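Folding black shirts without the lint and the creases -- how do you all do it?

Falley Home Forum > Laundry and Closets

kettle_and_thread wrote:

Hello everyone, I've been reading along for a good long while and finally have something to ask. My husband works front of house and owns more black shirts than any one man should, and since December they've been my job, because he took over the cooking and I have to say I got the better end of that deal. Washing them is fine. It's the folding that gets me. I do them on the kitchen table, and by the time one is folded it has crumbs on it, a dent down the front where the table leaf meets, and a collar that looks like somebody slept on it. Do you fold yours on the bed? Hang everything? I'm open to being told I'm doing it all wrong, my mother certainly thinks so.

marlow52 wrote:

Hang them. I know that's the short answer and you wanted a long one, but a collared shirt wants a hanger and a bit of room on either side. I have 52 inches of rail in my closet and I guard it like a dog with a bone. Folded shirts are for suitcases.

Erzsébet Illés wrote:

Oh, I have to disagree with marlow52, very kindly! We lived for years in an apartment with one closet the size of a phone booth, and everything that wasn't a winter coat got folded. I fold on the bed and I always will. You have all that room, you can walk around to the other side if you need to, and your back will thank you if the mattress is a good height.

What I do is put a clean pale sheet down first. With black clothes you can see straight away if there's a bit of thread or a tissue crumb about to get folded in. Then lay the shirt out wide, face down, and take a minute over the sleeves. Everybody hurries the sleeves. If the cuff is gathered, give it a little tug so the pleats run the way they were sewn, and fold the sleeve straight down along the back. Collar last, standing up a little, never pressed flat.

kettle_and_thread wrote:

Erzsébet, thank you, a pale sheet! I've been doing it on a dark green tablecloth like a fool. Do you iron first, or only if it needs it?

Erzsébet Illés wrote:

Only if it needs it, dear. If I catch them while they're still a touch damp and hang them overnight on the shower rail, they hardly ever do. My sister irons pillowcases, so you can imagine what our phone calls are like.

tamuno_fan wrote:

I bought one of those Tamuno folding boards and loved it for a month. Very neat squares, all the same size, very pleasing in the drawer. But anything with a bit of gathering or pleating in it came out with the pleats mashed sideways, so now it lives behind the dryer and I use it for T-shirts when I remember. I'd try the bed before you spend anything.

marlow52 wrote:

Fine, but where do you people put the pile while you're working? My bed has a dog on it.

pinecone_annie wrote:

At the foot end, on a chair, marlow. The dog can have the pillow.

I'm on team bed too. I started on the black things from this week's basket this morning with the gathered cuffs in mind, after reading Erzsébet's post with my coffee. I never used to bother straightening them and they'd come out of the drawer looking like an accordion. Mine's only spread out so far, I haven't done the first fold, so no laughing!

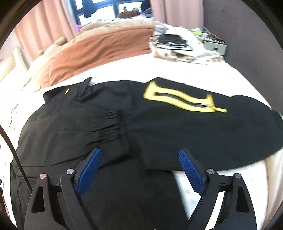
Black on a pale sheet, collar up, cuff still to be sorted out.

kettle_and_thread wrote:

That's so much easier to see than my tablecloth, Annie. I can make out the pleats in the cuff from here. I'm stripping the spare bed tonight and starting over with the whole pile.

marlow52 wrote:

Still say hang it. A collar like that deserves a hanger. But I'll admit the pale sheet is a good idea, and I may steal it for packing when we go to see the grandkids.

Erzsébet Illés wrote:

We'll win you over yet, marlow52. Let us know how the pile turns out, kettle -- and do fold the darkest ones last, or the lint from the grays goes straight onto them.

Reader comments (4)

Dottie R. -- 2021-03-07
I put a lint roller in the nightstand drawer years ago and it's the best thing in there.

gus_in_the_laundry
Does anyone else fold sleeves across the back in an X? My wife says it's wrong. It fits the drawer.

Dottie R.
Gus, your wife is right.

halfaload
Bookmarking this for my son, who is moving out and thinks a chair is a closet.

We use cookies to remember your settings and keep you signed in. By continuing to browse you agree to our cookie policy. Accept / Manage choices

Get the Falley newsletter: laundry, closets and kitchen talk in your inbox. Enter your email address. You can unsubscribe at any time.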